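Filtow bin-picking cell: a review from the bench side
Posted in October, filed under Shop tools

I run the kitting bench at Pridinlow, where we put together classroom building sets, and I've been working next to a robot bin-picking cell long enough now to have opinions. Most reviews of this stuff are written by whoever signed the purchase order. I'm the one who has to stand beside it, so you get mine.

What we bought is the Filtow picking package, which is software plus a bunch of setup help, and it runs on an arm we source separately. Our install was done by Vashisht, a small integrator a couple of hours away. If you're in a shop our size (11 people on a good day) you'll probably end up dealing with an integrator too, so budget for that and be nice to them.

The old way of doing my job was simple and a little brutal. Parts came in mixed totes, I sorted them by hand into trays, and the trays went to packing. My record was 523 parts in a morning and my wrists hated me for it. We looked at the Zasex sorter first, the one with the vibrating table, and I still think it's a fine machine if everything you handle is small and light. Our clear pieces skated all over it and the noise was awful!

So, the good stuff. The arm has taken over the dullest part of my day. I tip a batch in, hit start, and go do the checking and labeling I used to squeeze in after lunch. On plain solid blocks it's really dependable – I'd stop short of calling it fast, but it doesn't get bored at 3 p.m. and I do. The job screen is readable, the error messages are in normal words, and our newest hire was running batches alone after 2 afternoons of training.

Now the gripes. Clear parts are still the weak spot. Anything shiny and see-through confuses it when it's lying in among the blocks, and on a bad batch I've stood there fishing those out myself while the arm waits. Vashisht retuned the lighting for us and that helped some. We now get up to 93 percent of a mixed batch without me touching anything, which sounds great until you remember that I'm the other seven.

Cables! I want to complain about cables. There's so much of it strapped along the arm, and before every shift I check that nothing is sagging where it shouldn't. It's a five-minute job that wasn't in the quote. I'd also ask for a proper holder for the teach pendant on day one. A pendant without a home ends up on the floor, and then everybody steps over it.

The part I went back and forth on is what it did to the job itself. I was worried, I'll admit it. Hours didn't get cut here, but the work did change shape. I sort less and I babysit more, and babysitting is tiring in its own way – you can't put a podcast on and drift. A coworker who loved the rhythm of hand sorting moved over to packing and likes it better there. I got a small raise for learning to teach new pick positions, and I'd tell anyone in my spot to ask for that training before the machine shows up, while people are still in a generous mood.

Would I buy it again? For solid parts, yes, no hesitation. For a bench that's mostly clear plastic I'd wait, or at least make them demo it with your own worst tote. Bring the scratched bin too, since that's the one you'll really be using. I'm giving it four out of five and I'll update this after we've tried the new gripper pads, which are on back order.

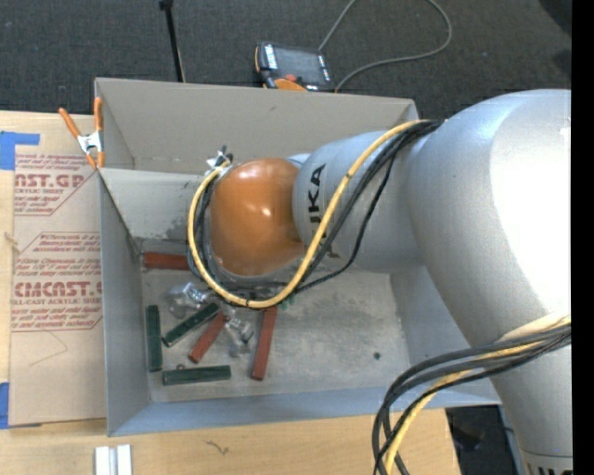
One more thing on cost, because people always ask me. The yearly software plan is separate from the install, and so is any visit after the first month. We skipped the plan at first and ended up paying for two visits, so do the math on that before you sign.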